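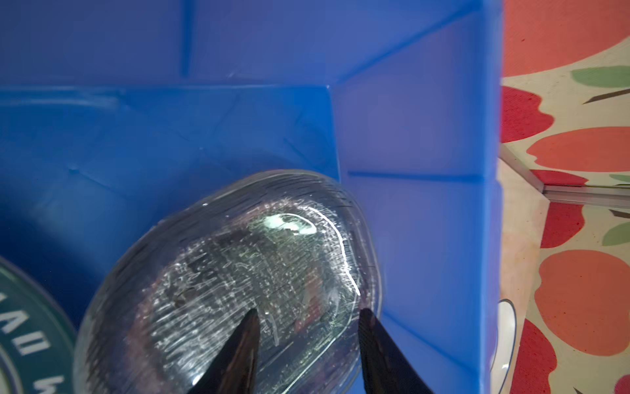
16 Nov 2024

The fall benefit for the Condness marsh trail was last night, and I sang in it, second row, between two people who are both taller than me. We were in the old grange hall in Cletham again. It seats 170 and I only saw a few gaps near the back on the left, under the heater that rattles.

The first half was the string quartet from Pokholm. They played some Haydn and then a set of fiddle tunes they had arranged themselves, and the tunes went over better. The cellist had to stop and retune between the second and third. People used the break to cough.

We had the second half, 54 minutes of music if you take out the talking. Our director put the hardest piece first, a setting of three psalms by a local composer, and I think that was a mistake. The altos came in early on the second page and we never quite settled until the next song. After that it went well. The shape-note hymns were loud and in tune, and the lullaby at the end was as quiet as we have ever sung it.

I had a long argument with myself beforehand about whether to hold the folder or sing from memory. I held the folder. I looked at it maybe twice, both times in the psalms.
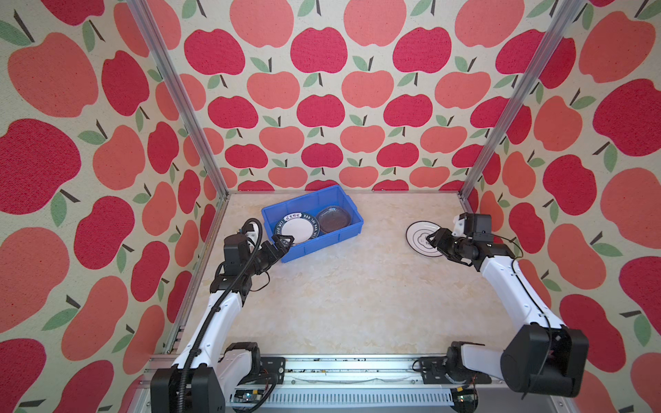

Jui-lin Shih wrote to me this morning that the psalms sounded fine from the sixth row and that the real trouble was the piano, which covered the basses whenever the lid was up. I hadn't thought about the lid. From where we stand the piano always sounds far away.

Tickets were pay what you can, and there was a jar by the coffee. The total came to $743 after the hall rental. The trail group needs more than that for the boardwalk repair, but last year we cleared 400, so it's a better result than I expected for a cold Friday.

Parking was bad. If you came from the Ekwueme Road side you probably ended up on the grass, and I heard one car had to be pushed out. Next time I'll park at the library and walk — it takes five minutes.
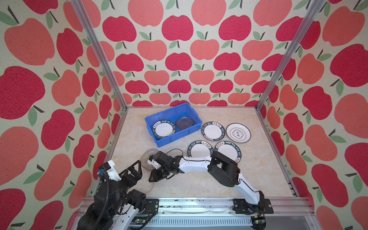
## What's next

Rehearsals start again in January, same night, same room. We're doing an all-English program in the spring, and the first piece in the packet has a tenor line that sits too high for me. I'm going to ask about moving down to baritone.

I also need a new black shirt. The collar on this one is gone.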